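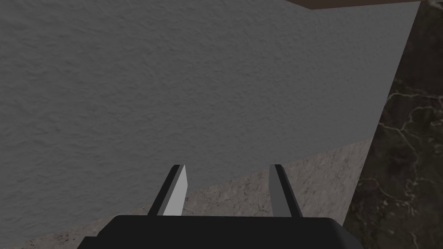
Rendered view: textured grey wall above speckled stone.

About the Nesarar Observatory Trust

The Nesarar Observatory Trust is an independent educational charity concerned with the observation of variable stars and the teaching of practical astronomy. It maintains a permanent observing site at Preson, a library and reading room, and a programme of instruction for schools and adult learners.

Our history

The Trust grew out of an evening class led by Leszek Domański, who taught his students to estimate the brightness of stars by eye and to keep a written record of every estimate. When the class came to an end, its members wished to continue the work and leased a disused pumping station on the hill above Preson. The building was converted over two winters. The original notebooks are held in the library and may be consulted on request.

Our instruments

The principal instrument is the Rutkowska reflector, named after the family who gave the land on which its dome now stands. It is used for measuring long-period variables and eclipsing binaries. A smaller refractor is reserved for teaching and for public evenings, and 4 portable telescopes are lent to schools during term time. The reflector is withdrawn from use each July, when the mirror is cleaned and the drive is serviced.

Our people

Grażyna Szczepańska is Director of the Trust and is responsible for its scientific programme. Pallavi Maurya is Head of Education. Cyprian Wysocka oversees the instruments and the workshop, and Leokadia Olszewski is Librarian and Keeper of Records. The Trust employs 14 members of staff, several of whom divide their time between observing and teaching.

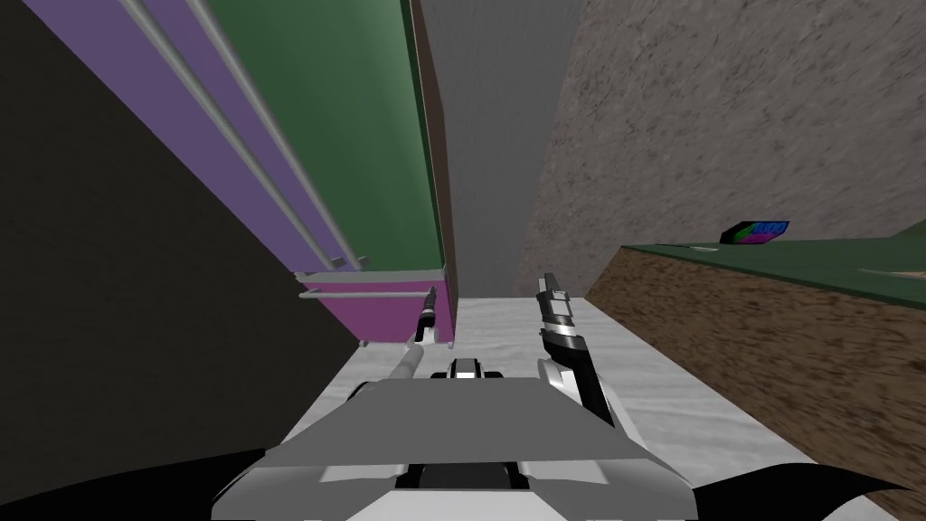 Who may use the observations made at Preson?
All completed observations are open to any student, teacher or researcher free of charge. Requests should be made in writing to the Keeper of Records, stating the star or stars concerned and the period of interest. The Trust asks to be named in any work that makes use of its records.

Education and visits

School groups are received throughout the autumn and spring terms. A standard visit lasts three hours and includes a talk, a session in the reading room and, where the sky permits, observing with the refractor. The Fandirell Bursary meets the travel costs of schools that would otherwise be unable to attend. Applications are considered twice a year and should be signed by the head teacher.

Adult courses begin at 7 p.m. and no previous knowledge of astronomy is required. Details of fees and enrolment may be obtained from the Education Office.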